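The Cover That Took All Fall

How a free magazine in Trollton learned to love the paper cutter

By Moushumi Ekanayake

January 3, 2018

The first thing Helju Priedītis shows visitors is the drawer of rejects. It is a deep flat-file drawer, the kind made for maps, and it sticks, so that opening it involves one foot against the cabinet and a word she asks me not to print. Inside are the covers that Steton never ran. There is a pencil drawing of a bus shelter with wings. There is a collage made of grocery receipts that looked terrific until someone read the receipts. There is a linocut of a goose that everybody loved and that, once the title was laid over it, appeared to be wearing a hat.

"The goose still hurts," she says.

Steton is a quarterly arts magazine, free if you can find it, and it comes out of two rooms over a shoe repair shop in Trollton. It prints 1333 copies of each issue. The number has no mystical meaning. It is how many the printer, Abeysekara, can get out of a batch of cover stock before opening another one, and opening another one costs money. Readers have written in with theories involving the Renaissance.

Priedītis has been art director for nine issues. Before that she designed packaging for a vitamin company, a job she describes as drawing the same orange for six years. She took the post at Steton for much less pay and a desk beside the radiator, and she has insisted from the beginning that every cover be made by hand. She means this strictly. The artist can paint it, carve it, stitch it or cut it out of a cereal box, but there has to be an object at the end, and the object has to fit in the drawer.

The winter issue, which reached its racks just before the holidays, nearly broke the rule and a friendship or two along with it.

The theme was "Leftovers." It was settled in September, at a meeting that ran so long the shop downstairs closed and locked the street door with everyone still inside. Donal Flanagan, the editor, had wanted "Inheritance." Siv Berge, who runs the poetry pages, pointed out that these were more or less the same thing, depending on the family. The vote went her way.
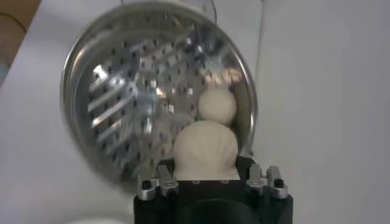
Stainless steel strainer, tilted.

The cover went to Boonmee Siriwan, a printmaker who works mainly in paper stencil and who had never done a magazine before. He is a tall, unhurried man who answers most questions with "Could be." His idea was one large sheet of gray paper with all the leftover bits from his other projects pasted behind it, showing only through the shapes he had cut away. Trimmings from older prints would become the color. He would throw away nothing, including the little pieces that came out of the holes.

It sounded simple. Siriwan told Flanagan it would take two weeks.

"I asked him if he meant two weeks or two weeks," Flanagan says. "He said could be."

By the end of the second week he had one corner. It was a beautiful corner, and Priedītis carried it around the office on a tray like a birthday cake. The trouble was the remaining three. Siriwan had decided that each opening should be a slightly different shape, and that each should be cut in one pass without lifting the knife. If he lifted the knife, he started that section again. He went through 900 blades. I know this because he saved them all in coffee cans and wrote the total on a lid, and because he sent the magazine a bill for them with the lid attached.

Flanagan, who signs the checks, called a meeting about the lid.

What followed was the closest Steton has come to a schism. Flanagan felt that the same picture could be made on a laser cutter in an afternoon, and that no reader standing by the rack at the laundromat would know the difference. Priedītis felt that this was exactly what the vitamin company used to say about the orange. Berge suggested a compromise in which the cover would be blank and the poems would be longer. It did not get a second.

In the end they let him finish. Partly this was principle, and partly it was that the laser cutter at the community college was booked into the spring.

I went to see Siriwan at work in the last stretch. He rents half of a former dental office from a picture framer, and the old reception window is still there, which he uses for passing coffee. He works standing up, with the radio tuned to a station that seems to broadcast only traffic from another state. He cuts toward himself, which made me look at the ceiling a good deal. For glue he uses wheat paste he cooks on a hot plate, and the whole place smells like a school in the rain.

Did he ever think about the laser?

He considered this through several miles of congestion. "It would be very straight," he said finally, and I gathered that was the case against.

He delivered the cover in person, flat between two cupboard doors, on what was technically the day after the deadline. It did fit in the drawer, with a finger's width to spare. Then it had to be photographed, and it threw shadows in all the wrong places, and Priedītis spent an evening moving a desk lamp up and down a stack of phone books until the shadows behaved. The title is set in Aron, a blunt typeface she drew herself for the third issue and has been fixing ever since. The lowercase g is still not right. She would like it known that she knows.

The finished thing is hard to describe and has been described to the magazine a lot. A man on the number 2 bus told Berge it looked like a quilt seen through a fence. A reader wrote to say it was upside down. Flanagan has come around to it enough to hang a proof beside his desk, next to the lid.

As for sales, there aren't any, it being free. But Abeysekara's driver reports that 800 copies were gone from the racks in the first week, which used to take until the next issue came along and covered up the old one. Some of those were surely taken to wrap presents. Priedītis says she doesn't mind, as long as they kept the front facing out.

The spring theme is "Weather." Siriwan has offered to do the cover again, in embroidery, and says it shouldn't take long. Flanagan has asked to see a budget for thread.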